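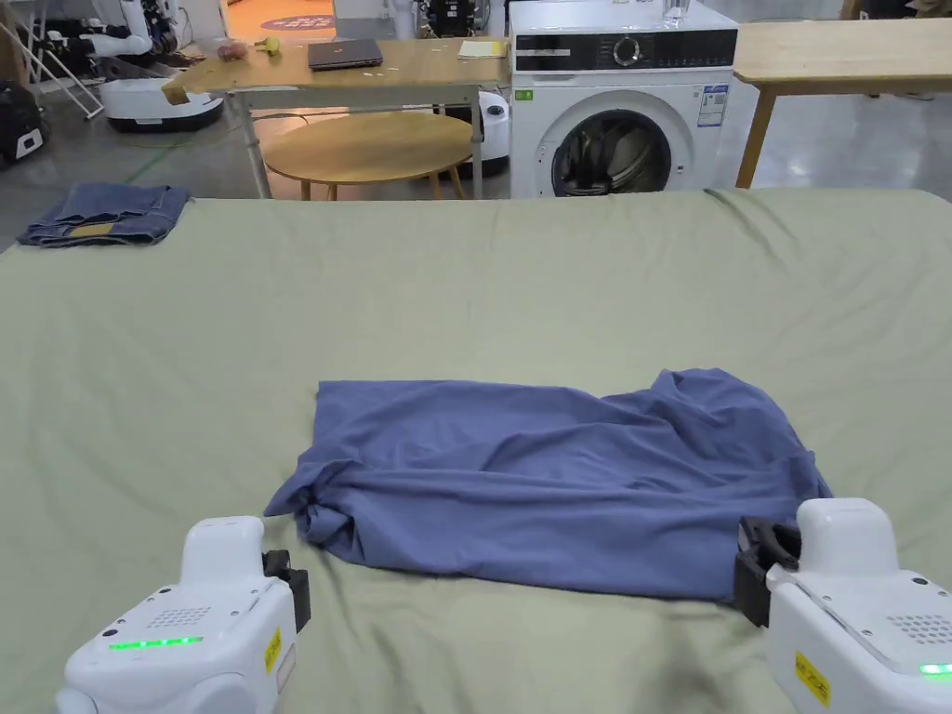 Flostberg, 11th October

I have been meaning to write about candle wax for weeks now, ever since the evening I knocked a big red pillar candle off the windowsill and onto the living room rug. It was one of those fat ones that burn for days, so there was a whole pool of melted wax sitting in the top, and of course every bit of it went into the rug. I said a word I won't type out and then went for a wet cloth, and that was my first mistake.

Please don't rub it! I know how hard it is to just stand there and look at it, but warm wax spreads when you rub it, and if it's colored (mine was very colored) you only push the dye further down. Let it set. If you're impatient like me, put some ice cubes in a freezer bag and lay that over the spot until the wax goes hard and brittle.

Then take a butter knife, or an old loyalty card you don't mind ruining, and lift off what you can. Go gently and work from the outside in. I got a surprising amount off this way, and I vacuumed up the crumbs as I went along so they wouldn't get trodden in.

Now for the part with the iron. My neighbor Laiba Chaudhry talked me through it over the phone, bless her, while I crawled around looking for the extension cord. You need plain brown paper or plain white paper towels – nothing with print on it, or you'll have a second stain to deal with. Lay the paper over the wax, set the iron to low with the steam off, and press for 5 seconds. Lift, look, move to a clean piece of paper, press again. You'll see greasy patches come up in the paper, and it's very satisfying, I must say. Check what your rug is made of before you start. Mine is wool and it was fine, but some synthetics melt at quite low heat, so try a hidden corner first.

What I had left after all that was a pink shadow. I dabbed it with rubbing alcohol on a white cloth, turning the cloth every few dabs, and then with cool water and a drop of dish soap. It took two evenings. There's still the faintest blush if the sun is coming in low, and I have moved the footstool over it.

For clothes and tablecloths it's much the same, only you put paper on both sides and wash as usual afterward. Keep them out of the dryer until you're sure the mark is gone, as the heat can set the dye. I learned that one back in February with a cream napkin that is now a polishing rag.

Hemi Fairweather wrote to ask whether a hair dryer would do instead of an iron. I've tried it on a wooden shelf and it softened the wax nicely, so I'd say yes for hard surfaces – low setting, and keep it moving. On the rug I would stick with paper and the iron.

Next time I'll get to the soot marks on the wall above that same windowsill.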